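Let People Keep Their Old Computers

By R. Arellano
March
Last updated: March, 9:40 a.m.

The town of Mimstead is replacing the computers in its library, its permit office and its two senior centers. There are 200 machines on the list. According to the notice the town put out, most of them have no fault at all. They are on the list because they have reached a certain age, and the rule says that machines of that age go.

I think the rule is wrong, and I think most offices and a good many households follow the same rule without having written it down.

Start with what the machines are used for. At the library, people look up books, print tax forms, write letters and read their mail. At the permit office, the clerks fill in a form on a screen and save it. Those jobs have hardly changed in years. A computer that could do them when it was bought can do them now, as long as it is kept in decent shape. The work has not outgrown the machine. The calendar has.

The usual answer is that old computers are slow. Some are. But slow is a symptom, and people treat it as a diagnosis. A desktop that takes ages to open a letter is often short of memory, or still running on an old spinning drive, or clogged with programs that start themselves every morning and do nothing useful all day. All of those can be fixed by a person with a screwdriver and a free afternoon. I put a new drive in my own desktop two winters ago. I am not a technician. I read the instructions twice, took the side off, and had it back under the desk before dinner.

The desktop is a forgiving object that way. Its parts were made by different companies and had to fit together, so they were made to come apart again. The memory clips in. The drive is held by screws. Even the processor, the part most people are afraid to touch, sits under a lever and can be lifted out and replaced with another that fits the same socket.

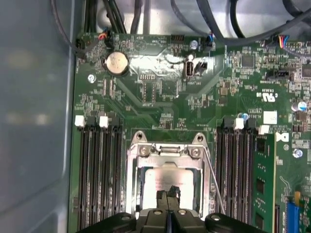
A laptop is another matter, and it's getting worse. In many newer ones the memory is soldered to the board, so the amount you buy on the first day is the amount you will have on the last. The battery may be glued in. I don't believe most buyers know this when they stand in the store. The tag tells them the screen size and the price. It doesn't tell them whether a worn-out battery will mean a small repair or a new computer. It should, in print as large as the price.

Then there is the question of security, and here the people who want to replace everything have a better case. A computer that no longer gets updates should not be handling permit applications with home addresses on them. I agree with that completely. But the end of updates is very often a decision made by a software company, and the hardware underneath is the same as it was the day before. There are other systems that will run well on an older machine and are still kept up to date. They take some learning, and not every program an office needs will work on them. For the library's public terminals, which mostly run a web browser, that is a small objection. For the permit office it may be a large one. My complaint is that the two are on one list, with one date, as though they were the same case.

Money comes into it too. Say a new office machine costs $500. The parts that would bring most of the old ones back to a useful speed cost a fraction of that. Labor has to be added, and labor isn't free, but the labor of setting up a new machine isn't free either. Somebody has to unpack it, connect it, move the files and show the staff where everything went. That cost tends to disappear from the comparison. It gets paid all the same, in mornings when the counter is open and nothing works.

I have heard it said that a town can't run its offices like a hobby. True enough. A repair program needs a person in charge, a shelf of spare parts and a record of what was done to which machine. Urkthorpe, down the road, has worked this way for years. When a desktop there can't be saved it is stripped for parts, and the parts go into the ones that can. Their library is no fancier than ours. Nor have I ever waited longer for a terminal there than I have in Mimstead.

There is a smaller shop version of the same idea. Tinon, the repair place by the old freight depot, will look at any desktop you carry in and tell you what it would cost to keep it going. Sometimes the answer is that it isn't worth it. I took my mother's in last fall and was told to let it go, and I did. The board had failed and nothing that would replace it was still being made. That is a fair reason to get rid of a computer. Somebody looked at it first.

And looking first is all I am asking for. Test the 200 machines. Sort them by what is wrong with them and what they are needed for. Replace the ones that have failed, and the ones that do sensitive work and can't be kept safe. Repair the rest, or hand them to residents who need one. There are kids in this town doing homework on a phone who would be glad of a desktop with a fresh drive in it.

What happens to the discarded ones otherwise is something the notice covers in a single line, which says they will be recycled. Recycling recovers some of the metal. It doesn't recover the work and energy that went into making the chips and boards, and it treats a working part the same as a dead one. Using the thing for another few years comes before that, or ought to.

The council will vote on the purchase next month. The list can still be changed before then - the notice says so - and comments can be left at the permit office counter during open hours. I left mine yesterday. The clerk typed it in on one of the computers that are due to go, and it took her less than a minute.

Contact the editor | Copyright Arellano, all rights reserved | Back to top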